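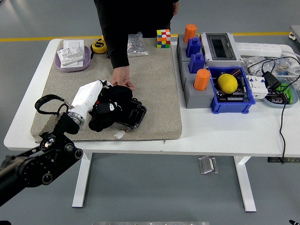
White table with the beige board on its left half, black fabric on top.

Ticket: label printer drops off network after sleep
Site: Skamthorpe stockroom
Opened by: Ruan Jacobs
Status: Pending

Printer prints fine in the morning, then goes offline after 40 minutes idle. Jobs from Retent sit in the queue and come out all at once after a power cycle, up to 5 copies of each. Cable swapped, same result. Moved to port 2 on the switch, same result. 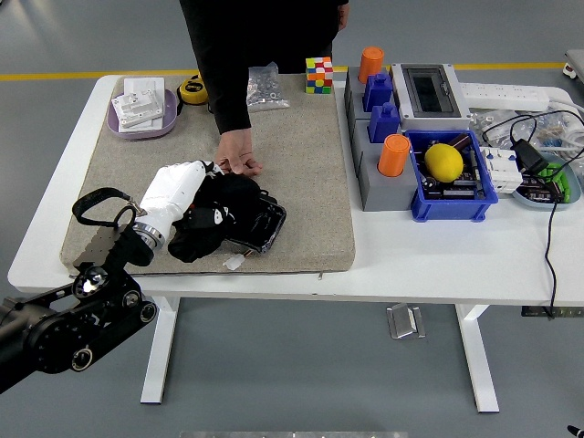

Page 2

Update, 3:15 pm: Turned off deep sleep in the printer menu. The setting went back to on after a restart. Carvalho support says the old firmware does this and sent a link to the new one.

Update, 4:40 pm: Firmware loaded. Setting now holds. Retry interval in Retent changed from 1000 ms to 5 seconds. Old jobs cleared from the queue.

Please leave the printer on overnight and reply here if it shows offline.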